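Sutham Room Reverberation Set
Data card, release 2

Summary

Sutham is a collection of synthetic room impulse responses for testing dereverberation and speech enhancement software. It holds 4,000 mono responses, each computed from a room model with known dimensions and surface absorption. No recorded speech is included. Users convolve the responses with their own dry material.

Room models

Geometry was prepared in Livel and exported as closed meshes. Every surface carries one absorption value per octave band, from 125 Hz to 8 kHz. Glass, stone and painted board are kept as separate classes in the table surfaces.csv. Framed pictures on walls are treated as part of the wall.

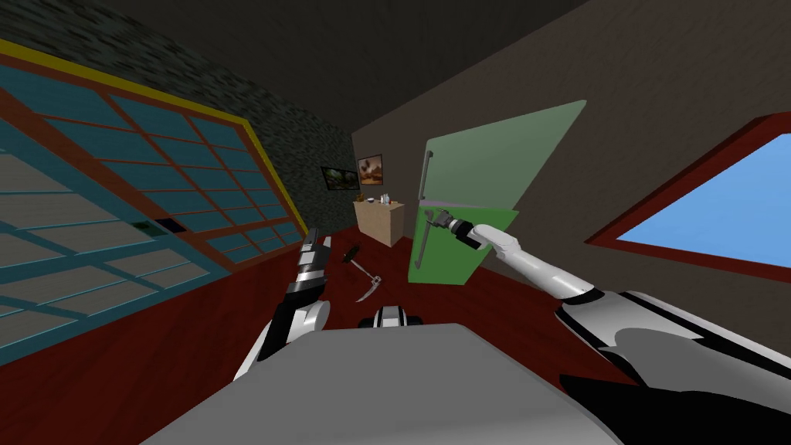 Room interior with window and two framed pictures on the back wall.

Colors and textures have no effect on the acoustic result. They are kept in the meshes so that surface classes can be checked by eye before a run. Small objects below the mesh tolerance are dropped at export, which changes the late decay very little but can remove a weak early reflection.

Window panes are merged into one reflecting surface per sash. Release 1 kept each pane separate, and the solver spent most of its time on edge diffraction at the muntins.

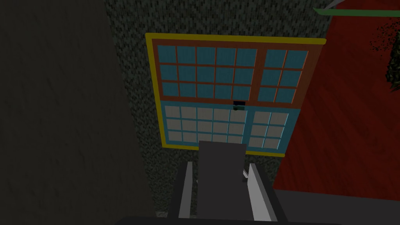
Render: Abou Jaoude Acoustics. Reuse permitted with credit.

Computation

Early reflections use the image source method up to order six. The late part comes from ray tracing with 2,000 rays per band – fewer than we would like for the 125 Hz band, where decay curves are visibly stepped. The two parts are joined with a short crossfade. Source and receiver are both omnidirectional.

Air absorption is on by default. The temperature and humidity used for each response are listed in conditions.csv. Files are 32-bit float WAV at 48 kHz, with direct sound aligned to sample zero.

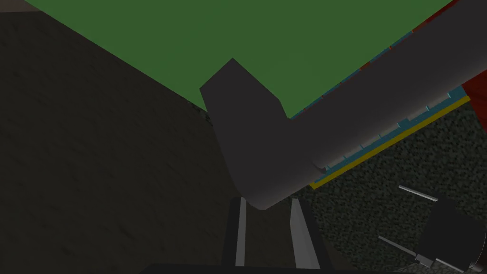

The split files assign whole rooms to train, validation or test, so a room never appears in more than one. Some 300 responses are held back from all three splits. They come from rooms with one strongly absorbing wall and are meant for separate reporting.

Known problems

Flutter echo between parallel walls is overstated at high frequencies. Scattering coefficients were set by class and have not been fitted to measurements. The Endetti loader reads the files correctly but ignores conditions.csv; pass the path by hand.
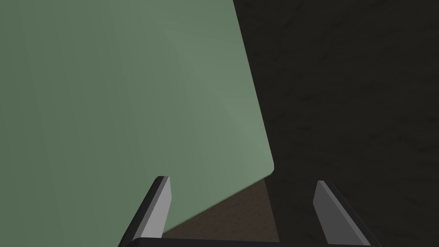
Can the responses be resampled to 16 kHz?
Resampling is fine with any linear-phase filter, but the direct sound will need to be realigned afterward if the filter adds delay.

Changes

Release 2 (February): merged window panes, corrected octave band labels in surfaces.csv, removed duplicate receiver positions. Scores from release 1 should not be compared with scores from this one.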